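De : Jitendra Mathur
À : liste entretien-textile
Objet : Re: [entretien-textile] Tri des chaussettes dépareillées
Date : 11 février 2019

Le message 2622 de la liste disait :
> Le lot Vastamness est arrivé en vrac. Faut-il apparier avant ou
> après le passage en séchoir ? Chez nous les clairs finissent tous
> dans le même bac et on perd un temps fou sur les bleus.
> Par ailleurs, la fiche Besereo ne dit rien des chaussettes roulées.

Bonjour,

Après séchage, sans hésiter. Apparier avant oblige à refaire le travail, les paires se séparent de toute façon dans le tambour.

Pour les bleus, le tri par couleur seule ne suffit pas. Bleu clair et gris-bleu se confondent dans le bac, surtout sous les tubes de l'atelier Dubey. Je les étale sur une table, tiges allongées, et je compare les bords avant les teintes : côtes, revers, hauteur de tige. Les pièces en boule restent à part tant qu'elles ne sont pas dépliées.
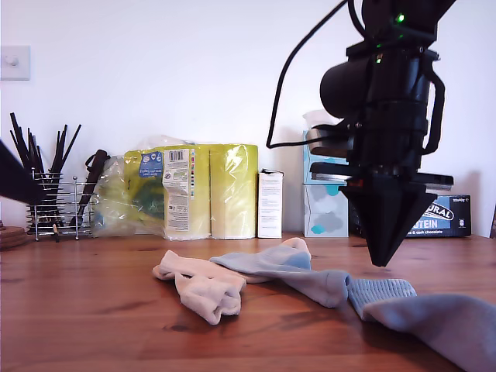

1. Étalement
Une seule couche, pas de chevauchement. Le rose pâle et l'écru vont ensemble à ce stade, on les sépare au second passage. Plateau en bois verni accepté, mais attention aux reflets si l'éclairage est direct.

2. Remise en forme
Dérouler les bords roulés, tirer la pointe, aplatir le talon. Ne pas étirer les côtes.

3. Appariement
Bord contre bord, puis pointe contre pointe. Un écart de longueur visible à plat suffit pour refuser la paire. Les orphelines partent dans le bac Clitevex jusqu'au lot suivant.

Sur le dernier lot de 763 pièces, presque 400 étaient dans les bleus et les gris. C'est là que se concentrent les erreurs, le reste se fait vite.

Pour la fiche Besereo : le point manque aussi dans ma version. Si quelqu'un a la révision de février, je veux bien une copie.

Cordialement,
J. Mathur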